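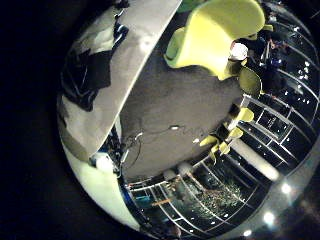 The Well at Ginditz
February
By the fiction desk
Search stories Go

The man from Prosby said the water cured joints. He wanted 485 for a crate, six bottles, and he wanted it before lunch.

My aunt had the money out already. I asked what was in it.

"Minerals," he said.

"Which ones?"

"The old ones."

I had driven her up from Caldeira on the strength of a leaflet, two hours behind a gravel truck, and my own knees hurt more than hers did. The well had a little roof and a padlock. A hose ran from the back of it, under the hedge, toward the house next door – a green hose, the kind you buy anywhere.

"Where does that go?" I said.

"Garden."

"It's February."

He looked at the hose as if someone had left it there to spite him. My aunt counted the bills again and handed them over. She told me I'd been the same at seven, asking the priest in Desent who washed the angels.

I carried the crate to the car. She drank half a bottle before the main road and said it tasted like her mother's kitchen. I tried some at the light. It tasted like a tap.

"Well?" she said, and bent her knee, and bent it again.

Share 7
Comments 2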